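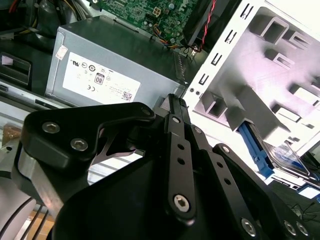 Inside of an opened desktop computer case.

Clirnberg Court Listings Project
Progress report to the Kadlec Fund, second reporting period
Prepared by Marcela Šimek

1. Scope
The grant covers a searchable archive of civil court listings from the Clirnberg and Irberg registries, with plain-language notes on procedural hearings in commercial cases. This report covers the period to the end of January.

2. Listings
The archive holds 716 civil listings. Clirnberg publishes its daily roll as a text file at 4:30 p.m., and import is automatic. Irberg publishes scanned pages that are replaced the next morning, so each roll has to be saved the same day and keyed by hand. Six Irberg rolls were missed in the period. The registry has been asked for copies and has supplied none so far.

Company names are recorded as printed on the roll. Where a party appears under both a current and a former name, the two entries are linked but not merged. Entries for sports clubs in insolvency took the most checking, as the club and the operating company are often listed under near-identical names.

3. Explanatory notes
Valquíria Andrade completed 30 notes on hearing types, including options hearings, proof hearings, and motions to pause a case. Each is limited to 900 words. Notes on appeals are in draft. The note on expenses was withdrawn after a rule change and is being rewritten.

4. Removal requests
Listings are taken down on a court order or where reporting restrictions apply. The written policy was sent to the Fund with the first report and is unchanged.

5. Variance from plan
The Ustness registry was due to be added in this period. Its terms of reuse do not clearly allow storage of past rolls, and written permission is pending. The budget line for Ustness is unspent, and we request approval to carry it forward.

6. Next period
Appeals notes to be published. Irberg keying to continue. Search by case number to be opened to the public once duplicate entries are cleared.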